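Home > Teaching and demonstration > Idanis Teaching Bench

IDANIS TEACHING BENCH
Teach by hand, or teach from across the room

Product code: ID-318
Lead time: ask us, it changes with the season
Built to order at Dramdale

The Idanis is a bench for people who need to show a robot arm how a job is done, and who would like to spend their afternoon on the job itself and leave the fiddling with stands and clamps to us. You bring the arm and the task. We supply the table, the camera mounts, the backdrops, the hand controller and the recording software, all set up to talk to each other before they leave our workshop.

We started building these for our own use some years ago, when every new task meant another evening of moving things about and finding that yesterday's recordings no longer matched today's. A good many customers saw the bench when they came to visit and asked whether they could have one too, and we have been making them ever since (with rather tidier wiring than the first one had, it must be said).

Two ways of showing the task

By hand. Put the arm into its free-moving mode, take hold of it near the wrist and simply lead it through the work. Most people are comfortable with this in a morning. It suits slow, close jobs where you want to feel the contact – sliding a part into a slot, or easing a lid down until it seats.

By remote control. The Tena hand controller sits on its own small stand and can be used from a chair on the far side of the room. You move the controller and the arm follows, with a squeeze grip for opening and closing the fingers. We tend to suggest this way for anything where your own arms would get between the camera and the work, and for longer sessions, where it is a good deal kinder to the shoulders.

You can change from one to the other within the same project, and the recordings are kept in the same form whichever you choose.

Working with clear parts

Transparent bins and boxes are among the jobs we are asked about most. They are hard going for a person on a screen and harder still for a depth camera, and plain, strongly coloured cloth behind and beneath the work makes edges much easier to pick out. The backdrops come in green and blue, and many customers use the two together. 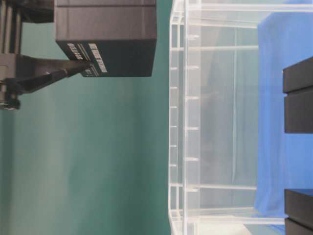 Clear bin between the green backdrop and the blue cloth.

When you are recording with clear plastic, do take your time over the lamps. Bright edges are useful to the operator, who has little else to steer by, but a strong glare across a flat wall will hide whatever is behind it. The two lamps supplied are on long, stiff necks and have a proper dimmer. Start low and bring them up slowly while watching the live view, and once you are happy, write the settings down in the project notes so that the next person can find them again.

It also pays to record the same task with the bin in several positions. A robot that has only ever been shown one spot on the table will learn that spot very well indeed, and be quite lost a hand's width to either side.

Cameras

The mounts will take most small depth cameras, including the RealSense D435, and a fixed camera can look at the work from the side or from above. Cameras are sold separately, as so many of our customers already have ones they like.
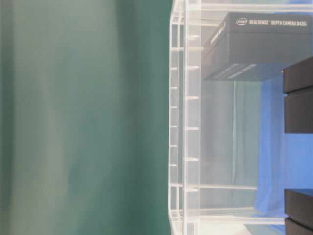
Whatever you fit, we would urge you to settle the camera positions before the first proper recording and then leave them well alone. Each mount locks with a hex key, and there is a scale along the rail so you can put things back if somebody does need to move them. The software takes a reference view at the start of each session and lets you lay it over the live one, so a knocked camera shows up before you have spent a day recording with it.

Recording and sorting

The Zou recorder starts and stops from a foot pedal, leaving both hands free. After each attempt you can keep it, bin it or mark it for another look. Please don't throw away every clumsy one! A demonstration where the part slips and you recover it nicely can be very well worth keeping.

The supplied drive holds nearly 500 demonstrations of ordinary length with two cameras running.

In the crate

Bench top and frame
Camera rail with two mounts
Green and blue backdrop cloths
Tena hand controller and stand
Zou recorder, drive and foot pedal
Two dimmable lamps
13 mm spanner and a set of hex keys

Price

£2,944 plus VAT and carriage. Spare cloths, longer rails and extra pedals are on the accessories page.

The kettle is usually on at Dramdale, and you are welcome to bring your own parts and try a bench before ordering. Ring the workshop first so we can have one free for you.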